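## Teaching by hand, February edition

I promised Inese Vītola a proper write-up of what our little teaching group has been up to, so grab a coffee, this one runs a bit long (sorry, Inese!).

Most of you know we spent the winter on remote driving. One of us sits at the desk with a controller in each hand, the arm in the simulator copies whatever we do, and every move gets saved so the learning software can study it later. It sounds like a video game and for the first ten minutes it feels like one. Then your shoulders start to hurt.

The job we picked is tidying. There are flat panels and blocks lying on a surface, and the arm has to pick them up one at a time and put them where they belong. Kgomotso Chauke wrote the task sheet and kept it to a single page, bless her. My favorite line in it is "go slow on the way down, go slower on the way up," and I've been saying it under my breath ever since.

We run everything in Nalldale, the simulator Priit Ķēniņš put together on top of our old Zerero code. Our target is 1000 saved runs before we train anything serious, and we're at 80. I know, I know. But a good share of that time went into learning how to drive, and the runs we're getting now are so much smoother than the early ones that I'm tempted to throw the first batch out completely. Gunārs Žukauskas says keep them, label them as beginner runs and decide later. He's probably right.

The wrist view is the one I lean on most. It took me a while to trust it - your brain wants to look down on the work from a nice high spot off to the side, and instead you're riding along with the gripper, and everything swings when you turn your hand.

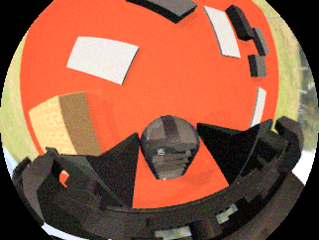 *The wrist view in the simulator: white panels, darker blocks and a tan one on the orange surface, with the gripper in front.*

One thing I've learned the slow way is that thin panels are much harder than blocks. With a block you can be a bit sloppy, close the fingers and still come away with something. With a panel lying flat you have to come in low and catch an edge, and if you're even a little too high you just pinch air and feel silly. Kristaps Strazds has a neat way of doing it where he tips the wrist first and then slides in sideways. I've copied him shamelessly and my panel runs have gotten a lot better. Kristaps, if you could stop making it look easy, that would be great too.

The other thing is pauses. When I'm driving I stop to think all the time, and the software happily learns that stopping to think is part of the job! Our first test policy would reach a block and then just hover there, like it was trying to remember where it left its keys. So the new rule is to look over the layout before you press record, choose your first piece, and keep moving once you've started. If you get lost halfway, end the run and start a fresh one. Please don't try to rescue it.

Sessions are now capped at 30 minutes per person, with a real break after. Gunārs checked our saved runs and the drops and bumps pile up near the end of a long sitting, mine worst of all (thanks for putting my name on that chart, Gunārs).

Next month we want to try teaching by hand on the actual arm, Larar, where you hold the wrist and walk it through the motion yourself. Priit needs to sort out the joint settings first so it doesn't fight back when you push. I got to try it for a few minutes and it's a lovely feeling, a bit like guiding a kid's hand through their first letters - only the kid is heavy and made of metal.

We have room for 8 more drivers and you don't need any experience. Kgomotso keeps the sign-up list, so send her a note with the hours that suit you. Mornings are wide open, evenings fill up fast, and if you're left-handed please tell her so she can swap the controllers over before you sit down.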